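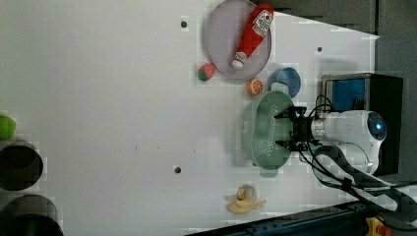

A gripper over the colander at the Pivham test table.

Kitchen robots still slow at clearing up, Pivham trial finds

19/02/2019

Robots that tidy the kitchen are getting better, but don't throw out the dish gloves yet.

That's the short version from Pivham, where automation firm Lakatos has been running a single arm through simple table chores. Pick up the ketchup, move the bowl, put the fruit where it goes. Stuff a five-year-old does, mostly without being asked twice.

The firm put out its first numbers Tuesday. Out of 200 tries at moving one item to a named spot, the arm got it right in almost three out of four. Not bad. Clearing a whole table was another story – 23 full runs finished with no human help, and the firm would not say how many were started.

Speed is the other problem. A full clear takes the arm 12 minutes on a good run. Lakatos says a person does the same table in well under one.

Hard things: bowls, anything with a thin rim, anything round that rolls. A colander is a pain, according to the company, as the fingers have to come down on either side of the edge and a small miss sends the whole thing sliding. Bottles lying down are okay. Bottles lying on a plate, less so, the arm tends to go for both.

Toy food is used for part of the testing. A plastic strawberry doesn't bruise and nobody has to mop up after it. Lakatos says real fruit comes later, and so do wet dishes, which it has not tried at all. Same for knives and glass.

The trial is paid for in part by Fotus, a catering supply company with a warehouse and wash-up site in Priltby. Fotus wants to know if an arm could sort returned trays and serving dishes on the late shift, a job it says it has trouble filling. The company has 30 people on wash-up now and said no jobs are being cut over the trial.

Staff there are not so sure. Workers at the Priltby site told this paper they found out about the project from a notice on the break room door. One said the machine was welcome to the baked-on lasagna pans. Another wanted to know who gets called in when it drops a stack at 2 a.m.

Fotus said it would hold a meeting with the wash-up crew before anything gets bolted down in Priltby. No date for that yet.

As for home use, Lakatos was careful. The arm has to be fixed in place, it needs good light, and it only knows the items it has been trained on. Move it to a diferent kitchen with different bowls and the score drops. The company didn't say by how much. It also would not give a price, or a guess at one.

A second round of tests is planned for August, with stacked plates, cutlery and a sink. Lakatos wants the full clear down to half the time by then. Fotus says it will decide after that wether to go ahead with a line at the Priltby site.

The company plans to open the Pivham lab to visitors for one afternoon during the August tests. Sign-up details are expected in the summer.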